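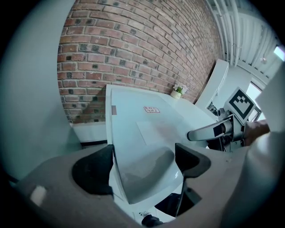 Minutes of the Workroom and Furnishings Meeting
Sturkholm House, Ground Floor
January 2025

Chair: Unnur Eyvindsson
Represented: Witero (tenant), Bondarchuk (building maintenance), Pestell (furniture supply)

1. Opening and previous minutes
The Chair opened the meeting at 9 a.m. The minutes of the November meeting were approved with one correction: under item 4, "north door" should read "north window."

2. Condition of the brick wall
Bondarchuk reported on the red-brown brick wall behind the white table. The tenant had asked in November whether the darker, nearly black bricks scattered through the wall were a sign of smoke damage. Bondarchuk stated that they are original to the building and require no treatment. The wall will not be painted or sealed. Fixings into the brick remain prohibited under the lease, and signs are to be hung from the rail in the corridor.

The white ledge at the foot of the brickwork is to be wiped down as part of the weekly cleaning. Witero asked that this be added to the written schedule. Agreed.

3. White table and panels
The meeting discussed the handling of the large white panels on the white table. The following was agreed:
– Panels are to be laid on a clean surface and checked under daylight before they are signed for.
– The small sticker with the red outline is to stay on each panel until the delivery has been entered in the log. Two panels were logged late in November after their stickers had been removed.
– Cleaning is to be done with a soft cloth only. The glossy face marks easily, and Pestell will not accept returns for surface scratches.

Pestell presented an invoice for $2,278 for the last delivery. The Chair noted that $900 had already been paid as a deposit. Payment of the balance was approved.

4. Overhead pipes
Witero asked whether the white pipes and conduits along the ceiling could be boxed in. Bondarchuk advised against it – access is needed for inspection – and the request was withdrawn.

5. Plants
The potted plant at the back corner of the table, against the brick wall, may remain. Witero will arrange watering during the holiday closure. A saucer is to be placed under any pot standing on the white furniture.

6. Other business
A request for a second tall white cabinet was deferred until Pestell provides a price. Key 44 has not been returned and the holder will be written to.

7. Next meeting
To be set by the Chair and posted on the corridor board.

Minutes approved for circulation: U. Eyvindsson, Chair

0 comments | 9 shares
Contact the Sturkholm House office | © Sturkholm House | Back to top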